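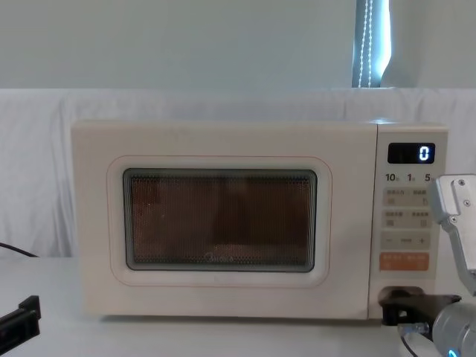
Tremadano students teach two arms to work a microwave – and learn to hate the word "again"

Narayanan Rai has a rule about the microwave. No lunch in it, not ever, not even when the one down the hall is full of somebody's soup. He has broken the rule twice, he says, and both times he had to redo a morning of work after the thing got bumped out of place.

Rai is in his last year at Tremadano and runs the student side of the Pamulum project, the robotics club's entry for the spring showcase. Morven MacBrayne teaches the manipulation class most of the members came out of, and she signs off on anything that moves. I sat down with both of them in April, late afternoon, between runs. They talk over each other a lot. I've tried to untangle it.

The job sounds small. Two arms, one microwave. Open the door, put a dish in, close the door, set the time, start it, take the dish out. Rai's little brother can do all that and he is 9.

"That's exactly why we picked it," Rai says. "Last year's club did sorting blocks by color. It was good work, I'm not knocking it. But people at the showcase looked at it for a few seconds and went to get a cookie. Everybody has an opinion about a microwave."

MacBrayne was against it at first. She wanted a drawer.

"A drawer is one motion, more or less," she says. "You pull. A microwave door swings, it has a catch, it fights you a bit and then it lets go all at once. Then there are the buttons. Then the dish. I told them it was four projects stapled together. They said great, four projects."

She shrugs. "So I lost that one."

How it works, the short version. A student drives the arms by hand through the whole task, start to finish, while everything gets recorded. Do that enough times and you've got a pile of examples to train on. The trained model then gets a turn with the arms on its own. The club calls the recording runs "reps", like at the gym, and there's a sheet for signing up.

They have 512 good reps so far. I asked how many bad ones. Rai laughed and MacBrayne looked at the ceiling.

"We don't throw all the bad ones out," Rai says. "That was a big argument, back in the fall. If the gripper misses the button and you back up and hit it, is that a bad rep or a really good one? It's showing how to recover. I was on team keep it. Now we keep it if you fixed the mistake calmly. If you panicked it goes."

Who decides if somebody panicked?

"I do," says MacBrayne. "You can see it. The arm gets jittery. It looks like a person who has had too much coffee."

The buttons took most of the winter. The one they use is a Midea, cream colored, buttons down the right side, a row of set times across the top of the panel and an orange button lower down. The printing is tiny and looks to be in Chinese, which bothered the visitors from the department more than it ever bothered the club.

"The arm doesn't read," Rai says. "It doesn't care what language it's in. It cares where the thing is."

The trouble was pressure. A fingertip gives a little when it pushes. Metal doesn't. Press too light and nothing happens, press too hard and you shove the entire microwave back across the table, and now every position you learned is off by that much. They tried rubber feet. They tried tape. For a week they tried having a freshman hold it, and MacBrayne put a stop to that as soon as she walked in.

"I said, what is he doing. They said, he's the wall," she recalls. "I said, he is not the wall."

Rai puts most of the fix down to practice. The drivers got softer hands. He made everybody do button drills before they were allowed a full rep – come in slow, touch, push, wait for the display to change, come off straight. Not sideways. Coming off sideways is how you hit the next button over and end up with ten minutes on the clock when you wanted one.

"I dream about that display," he says. "The zero. You start every rep from the zero. If it isn't showing zero you clear it and start over. People forget and then they get a great rep, beautiful rep, and I have to tell them it started with time left on it."

Do they get mad?

"Oh yeah."

The club has two names for the two arms and won't agree on which is which. Half the members say the left arm is Emari and the right is Dizon. The other half have it backwards, because they learned it standing across the table. MacBrayne has banned both names during runs. It's "left" and "right", from the driver's side, and you say it out loud before you move.

"Somebody was told to stop Dizon and stopped Emari," she says. "Nothing broke. But that was the last day of that."

I asked about the setup, which is plainer than I expected. White table. White sheet hung up behind it. Rai says the sheet was his idea and he'll defend it to anyone. Before, the background changed all the time – coats, people walking past, whatever was on the other bench – and the model seemed to be picking up on stuff that had nothing to do with the door.

"I can't prove it," he says. "We didn't test it properly. But we hung up the sheet and things got better."

MacBrayne jumps in. "They changed three other things that same week."

"They got better," says Rai.

"Write down that I said it was three other things."

The sheet isn't ironed. She'd also like that written down. There's a real reason to leave it wrinkled, according to Rai, something about not wanting the model to expect a perfect background at the showcase, but he admits he came up with the reason afterwards.

Light is the other headache. There's a window behind the table with a dark blind and the rule is the blind stays down for reps. It leaks at the sides anyway. Morning reps and late afternoon reps look different, and for a while the model did fine before noon and badly after. They moved half of the sign-up slots later in the day. That helped, and on this one MacBrayne agrees.

So how good is it? I got two answers.

Rai's answer: the door opens nearly every time now. Start button, nearly every time. The dish is the weak spot. Getting it in is OK. Getting it out is where it goes wrong, the gripper goes in a bit high and catches the roof of the cavity, or it gets the rim and tips it. They use an empty plastic dish, so it's no disaster. He'd like to put rice in it for the showcase.

MacBrayne's answer: "No rice."

She's proud of them though, and says so when he goes off to check on something. A lot of the class is theory, she says, and students come out thinking the hard part is the math. Then they get to a real table and the hard part is that a cable got pulled, or someone leaned on the bench, or two people wrote down the start position differently.

"Narayanan was not a careful student in my class. I've told him this," she says. "He rushed. He'd hand in the right answer with half the steps missing. Now he's the one standing there telling first years to do it over. I didn't teach him that. I think the microwave did, mostly."

When he comes back I ask what he'd tell another club starting on something like this. He thinks about it for longer than anything else I asked him.

"Pick your start position on day one and write it down, with a photo. We changed ours in the second month and lost all the reps before it. All of them. I didn't count those in the 512, I don't like to talk about it."

Anything else?

"Get more drivers than you think. We had 2 for a long time, me and one other guy, and the model drove like us. It had my habits. I do this thing where I pause before the door, don't know why, I just do. The arm started pausing before the door."

MacBrayne: "It still does."

"It does it less."

They've got 9 drivers now. Some are better than others. The best, by general agreement, is a second year who never touched a robot before September and plays the cello, and Rai thinks the cello is the reason and MacBrayne thinks she just listens when people tell her things.

Between now and the showcase the plan is more dish reps, nearly all of them on the way out. They're also going to try starting with the door part open, and with the dish somewhere it isn't supposed to be. Rai wants to try a second microwave with a different door, a pull handle maybe. MacBrayne wants him to finish this one.

"He has a thesis," she says, to me, but loud.

"I have a thesis," he says.

I asked if the club would let me drive a rep. They let me do the drills. I got the arm to the panel fine, came in slow like he said, touched, pushed. Then I came off sideways.

Rai cleared it back to zero and said again.

Sign-ups for rep slots are on the sheet by the lab door, afternoons mostly. You have to do the button drills first. New people welcome, no experience neccesary, bring your own lunch and keep it out of the microwave.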